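Notebook, equipment planning
Monday, September 6, 2021

Today I have continued with the purchase list for the two-arm station. The budget meeting wants one page from us, so I write here the longer version, and the short one will be made from it.

First question is still the arms. We have the quote from Brorus and the quote from Whitlock. Brorus is cheaper for the pair but the hands are a separate line, and delivery is 106 working days from the order. Whitlock sells arms and hands together, delivery 52 working days, but the service contract is compulsory in the first year. I asked both if we can buy one arm now and one later. Brorus agreed by e-mail. Whitlock did not answer this point, I must ask again.

My opinion is that we should not buy only one arm. Most of the tasks we have prepared in the simulator use both hands, and with one arm we would have to write them again. The box task is the one I looked at today, with the right hand going down into the middle compartment and the left hand waiting near the cup. I want to learn from it how much free space the fingers need between the dividers, because this decides which hand size we order.
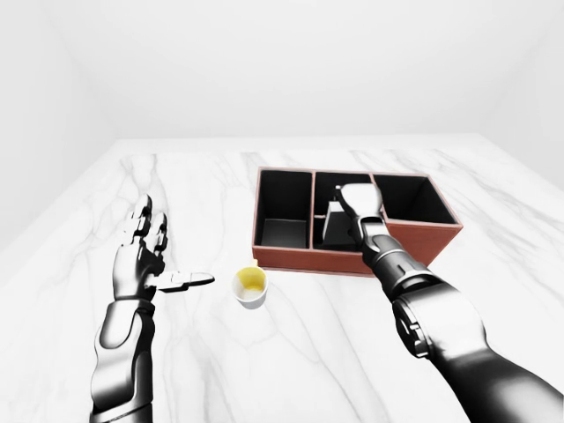 The hand size matters for the money also. The smaller hand from Brorus costs less, but its spare fingers are sold only as a full set. For the larger hand they sell single fingers. In April we used up our spare parts line very early in the financial year, and I do not want to explain this a second time. I propose to put 2 spare sets in the first order, whatever hand we choose.

Table: I had written "stone top" in the old list, copied from the simulator without thinking. A real stone top is heavy and the floor in the small lab must be checked before. Changed to a plain steel bench with a white board on it. If someone thinks the surface is important for the cameras, please write it below before the list goes out.

Computer time. The simulator runs are now on Brurkutora, and we have 192 hours left on the present allocation. This is enough for the box and cup tasks if we do not repeat everything for each hand. When it is used up we must either ask for more or buy our own machine. I have put the machine on the list as optional, with the price left open.

Small things, which we forgot last time:
- power sockets on the left side of the bench
- emergency stop, one for each arm
- mounting plates (Bromero makes them to drawing, we must send the drawing)
- boxes with compartments, real ones, same inner width as in the model
- cups, cheap, many

To do: write to Whitlock again about the single arm. Measure the door of the small lab. Ask Bromero if the plates can be drilled for both makes of arm, then we could order them already, before the decision.

Added after lunch: the door is wide enough. The lift I have not measured.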